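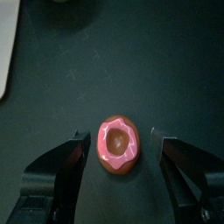
Posted by Pascual Cáceres on 27 Apr 2025 in Small Things

I have fallen hard for toy food, and the pink donut is to blame! It came in a mixed bag from the swap shelf at Trellside, tucked in with a plastic lemon and half a sandwich, and I have been moving it from room to room ever since.

What gets me is the glaze. Whoever designed it gave the pink a proper wavy edge, so it dips down toward the brown in some spots and lets the dough show through (the lower corners are the best part, they look like little bites). It's shiny too, so the light runs right along the bumps and around the middle. There's no real hole, just a dark brown dimple, and I like it better that way — it feels like a donut somebody drew from memory.

It isn't quite round either, a bit taller than it is wide. Lovely.

I put it on the dark tabletop because pink gets lost on our kitchen counter, which is the color of oatmeal. On the blackish green it practically glows! If you have a few pieces of play food at home, try them on something dark and matte before you decide on a shelf.

My plan is to fill a whole bakery tray by October. So far I have 4 pieces, and the tray holds 12. I'd love an eclair, and a pretzel with the salt molded on.

2 comments

Dušan Štefanec
We had a cupcake with the same kind of icing! The kids wore the pink off it in a year. I'll look for the eclair.

Marit
Does the lemon get a post too?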